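Mestton Opens Up Its Gripper Care Routine to Partner Workshops

BALTSIDE — Anyone who has worked with hand-held grippers knows the feeling. Everything closed beautifully yesterday, and this morning one jaw is a hair behind the other. Mestton has spent the past year getting very good at dealing with mornings like that, and starting in August the company will share its complete setup and care routine for paired hand-held grippers with partner workshops in Baltside and Prellulstead, free of charge.

The routine covers everything that happens to a pair between the storage case and the end of a shift: mounting plates, jaw faces, cables, the table the pair is used at, and the small repairs that can be done on the spot. It fits in a 40-page binder with large type and plenty of room for handwritten notes (the test copies came back full of them, and many of those notes are now in the text).

"I love this binder, and I know how that sounds," said Simin Hassanpour, who leads equipment care at Mestton. "We had all of this in people's heads. One person knew how tight the plate screws should be, another person knew which cable clip always works loose, and if either of them was out sick you guessed. Now it's on paper and everybody can argue with it."

Two grippers, one pair

The first chapter deals with matching. Mestton treats a left and a right gripper as one machine with one record card, and the two are serviced together even when only one of them has a complaint. A jaw pad replaced on the left is replaced on the right in the same sitting. The pair is then opened and closed side by side, slowly, with the technician watching the gap at the fingertips, and again at normal speed.

Plates come next. The angled plate on top of each gripper has to sit flat on its seat before any screw is tightened. Dust under one corner is enough to tilt it, so the seat is wiped with a dry lint-free cloth, the plate is laid on with all screws started by hand, and the screws are then snugged up in a cross pattern. Once they are tight, the technician draws a thin paint-pen line across each screw head and onto the plate. If the line is broken at the next check, the screw has moved.

Cables get a chapter to themselves, and it is the longest one in the binder. Most of the faults logged at Mestton's Baltside workshop over the past year came down to a cable that had been pulled, bent too sharply or stepped on. The binder asks for a loose loop at the grip, a clear drop over the side of the table, and no tape anywhere near the connector. Tape leaves glue, glue collects lint, and a linty connector can waste an entire afternoon!

Practice objects from the kitchen cupboard

One part of the routine has already proved popular with visitors. After any repair, a pair goes through a handling check at a work table using ordinary household things, chosen for the different ways they trouble a set of jaws. A canister wants to roll away. A shallow basket with a thin rim shows quickly whether the jaws meet evenly. Small items are for the fingertips, where wear shows up first.

The technician works through the check at an easy pace and writes down anything that feels off, even if it can't be measured. Words like "gritty," "lazy" and "clicks on the way out" are welcome on the record card. Hassanpour's group has learned to take them seriously — a gripper described as gritty usually has something in the slide.

Maarten Goossens, who runs the training bench in Prellulstead, was among the first outside Baltside to try the routine from beginning to end.

"I expected to skim it," Goossens said. "Then I found a plate on our oldest pair that had been sitting crooked for who knows how long. I fixed it in the time it takes to drink a coffee. The fingertips line up now and I keep picking the thing up just to close it."

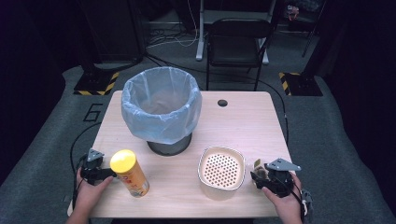 Mestton Equipment Care Group, Baltside Workshop

The table matters too, and the binder gives it two full pages. The top should be wiped down and dry before a handling check, with objects spread far enough apart that one can be gripped without bumping the next. Light-colored tops are preferred because a dropped screw is easy to find on them. Cables on the floor are to be gathered and moved out of the walking path before anyone picks up a gripper.

Repairs on the spot

The final chapter sorts repairs into those a workshop can do itself and those that should go back to Baltside. Jaw pads, plate screws, cable clips and side brackets are all in the first group. Anything inside the grip housing is in the second. Partner workshops will receive a parts tray with the common wear items, listed under kit number 3613, and can ask for refills on the same card they use to log a repair.

Side brackets deserve a mention, as they are easy to forget. A bracket that has loosened will often hang at a slight angle long before it rattles, and the binder suggests sighting along it from the front at the start of each shift. If it needs more than a quarter turn to tighten, the screw comes out for a look at the threads.

The written routine was edited with help from El Idrissi, a technical writing studio in Prellulstead, which tested every page on readers who had never held a gripper. Several steps were reordered as a result, and the word "torque" now appears far less than it did in the first draft.

Partner workshops can ask for the binder and parts tray through their usual Mestton contact. The first hands-on sessions will be held in August at the Baltside workshop, with Hassanpour and Goossens teaching together. Participants are encouraged to bring their own pair, particularly if it has been acting up, along with its record card and any odd notes they have made about it.

Media and workshop inquiries: Simin Hassanpour, Equipment Care, Mestton, Baltside.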